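Sorting tableware at Trurwood
10/19/18

Amparo Toledo does not like the word "miscellaneous." In the tableware room at Trurwood, in Ganton, it used to be the label on four bins. She removed it in August and has been reassigning the contents since.

"A bin with that label only grows," she said. "You put a lid in it and the lid is gone."

The register she maintains lists 3,493 pieces: plates, trays, cups, jars, mats and the parts that come off them. It is kept in a program called Plorkanon, which allows one record per physical piece. A jar and its lid are therefore two records joined by a link field. Toledo said the arrangement is slow to enter and quick to search.

When she started, 174 records described a lid with no body attached. Most were matched by diameter, measured across the inside of the rim. The outside measurement is less reliable, in her view, as rims on molded lids vary more than the seat does.

Itziar Prieto handles the sorting itself. She works one category at a time and starts with flat pieces. "Plates and trays take up the table, so they go first," Prieto said. "Then cups. Children's cups are the worst, with the handle and the spout listed separately."

The two disagree on handles. Toledo wants each removable handle recorded as a part. Prieto would record it only when it comes in detached. For now the register follows Toledo's rule, and Prieto enters the handle color in the notes field, which she says is how she finds the cup again anyway.

Sorting is done on a white tabletop. Prieto tried a dark one and went back — clear lids and gray trays were easier to pick out on white, she said, and scratches on a plate rim were no harder to see.

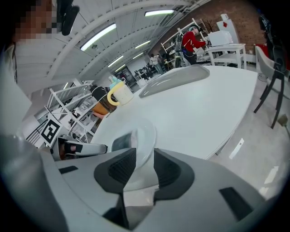

White tabletop, with the yellow handle toward the left.
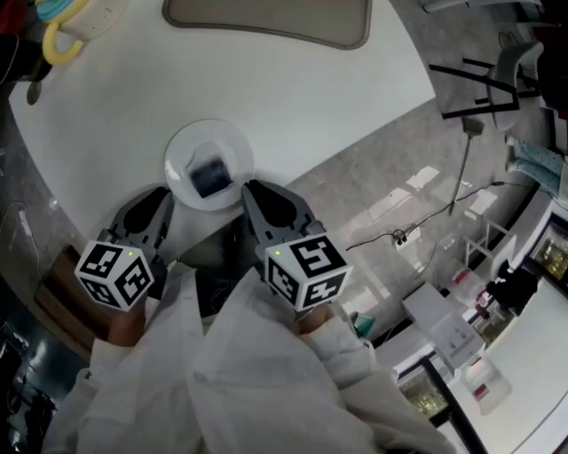 Shelf order follows the register. Heavy pieces go on the lower levels, lids stand on edge in dividers, and nothing is nested more than six deep. The dividers came from Mateos in a lot of 400, and Prieto has cut several down to fit shallow bins.

Toledo's next job is a limit on the size of the register. She has proposed 2,000 records. Prieto thinks that figure is workable if duplicate plates are released first, starting with the ones that have chipped rims. They have not settled who signs for the release.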